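The roof was the easy part in the end. We had it stripped and felted in one dry week, and the builder found no rot worth mentioning. What took the time was the inside of the shop, which had been a chandler's, then a café, then a sort of store for a man who sold bathroom fittings.

The whole ground floor is 504 square feet. That sounds reasonable until you take off the stairs, the chimney breast and a toilet that somebody had put in the one place with good light. I drew the plan out on graph paper and kept coming back to the same problem. Customers came in through a narrow door, met the back of a counter and had nowhere to go but left.

I asked for prices from 2 firms. Erudero wanted to rip out everything, the chimney breast included, and put in a run of fitted units down both sides. Soselent said to leave the chimney where it was, move the door to the corner and put the till at the back. Their quote was lower and they could start sooner, so they got the job.
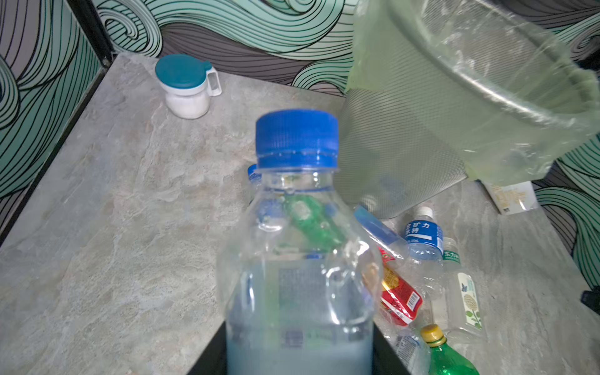

Mellside, August 8, 2026

The new door is in. It opens onto the side street now, where people already walk past on their way down from the car park, and the old doorway has become a window with a deep sill. I had expected trouble from planning over that. They asked for the frame to be painted timber and left it there.

Moving the toilet cost more than the door did. The drain runs under the yard at an odd angle and the floor had to come up twice, once to find it and once to put right what we did when we found it. I lost a fortnight to that.

Shelving is from Nkosi, second-hand, out of a bookshop that closed. It is heavier than I would have chosen and the uprights are not all the same height — the floor isn't level either, so with some packing underneath they more or less agree. I have kept the middle of the room clear apart from one low table, and you can see the till from the door.

Still to do are the lights, the sign and the upstairs, which I am leaving until October. The electrician is coming back to look at the fuse board before I order any lamps.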